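Service charge caps: what are you buying?
Speaker notes, Snežana Vukčević
2025-02-13

Slide 1. Say hello, keep it short. I act for tenants, so discount what I say accordingly.

Slide 2. Every agent now offers a cap and calls it a concession. I'm not convinced. Ask what sits outside it. In the Flondeletti lease it was energy, insurance, security and "any cost arising from statute". Pause here. What was left? Window cleaning, more or less.
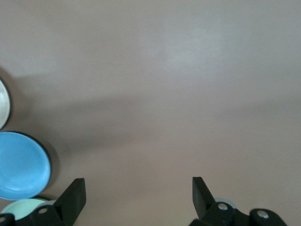 Slide 3. Read the indexation clause aloud, slowly. The cap goes up every year whether or not the costs do. Landlords say this is only fair. Perhaps, but then show me the clause that brings it down again. I have read 417 of these leases and found 2.

Slide 4. Goner Ltd. Small shop unit, café next door. Paid 18 per cent of the centre's costs on a floor area that didn't come close to that. Why? Empty units had been left out of the sum. The landlord's surveyor called it "usual practice". Ask the room who has heard that one.
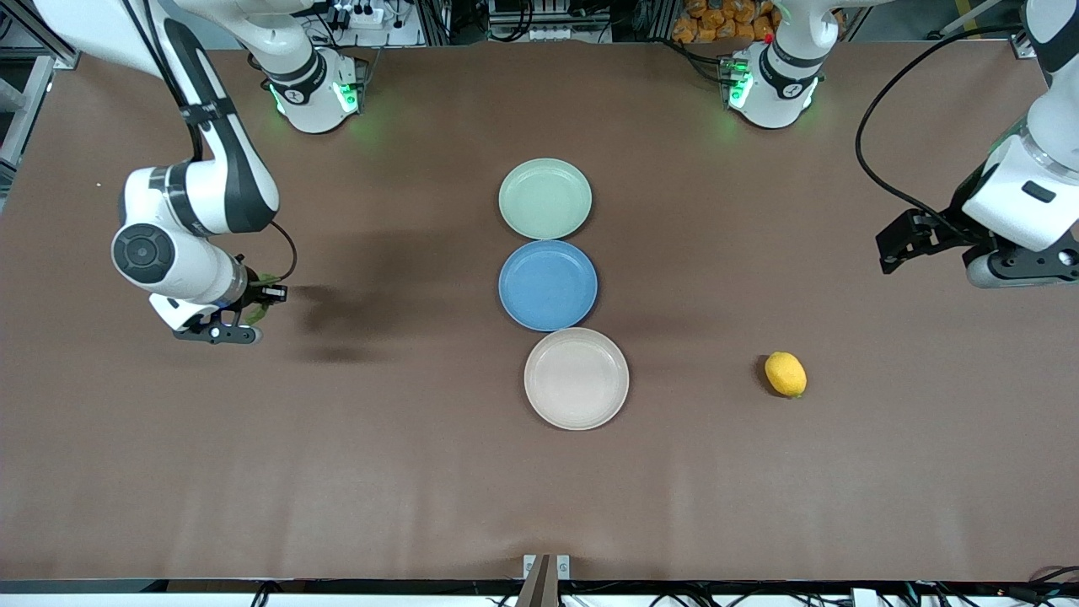 Page 2

Slide 5. Sinking funds. Dagdag House had been collecting for a new roof since before my client moved in. Where is the money held? Who gets it if the building is sold? The lease was silent and the managing agent was vague. Don't name the agent, even if asked.

Slide 6. The certificate. "Final and binding save for manifest error" is a lot of trust to put in someone the landlord pays. Strike it out, or get the right to see invoices. They will say 85 pages is too many to copy. Offer to come and look.

Slide 7. Drirnitz, if there's time. Skip the appeal.

Questions. Someone will ask about the code of practice. Ask them back whether their lease mentions it. Next session is in September, room to be confirmed.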